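The grip that wasn't

I have spent most of May arguing with a clock. Two clocks, really, and they were both sure of themselves.

The glove sends finger angles. The cube on the back of the hand gives us the wrist pose, once the camera has found a marker and the solver has stopped sulking. Zillau, our logging tool, stitches the two streams together, and I wrote Zillau, so when Petrică Roman said the fingers were closing before the hand got anywhere near the bottle, I told him it was his calibration.

It was not his calibration. The pose stream was stamped when the solver finished, and the finger stream was stamped when the sample was taken. That put them 68 milliseconds apart, which sounds like nothing until you replay it and watch a hand clutch at thin air like a Victorian ghost.

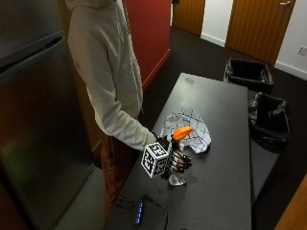 Glove, marker cube and spray bottle, with the cloth behind.

The bottle is a nasty test, which is why Jingyi Qin likes it. It's clear, so the object tracker loses heart, and the fingers wrap around the neck just under the trigger, where a small timing error looks like a big change of mind.

The fix was 5 lines. Stamp the camera image on arrival, carry that stamp through the solver, and interpolate the finger angles to match. Then I had to write a script to repair the 600 recordings we'd already made, and that took more than 2000 lines, most of them dealing with file names I had chosen myself.

Petrică has been very decent about it. He has only renamed the calibration folder "not_the_calibration". Next up is the drift when the cube turns edge-on, which I'm fairly sure is Jingyi's code.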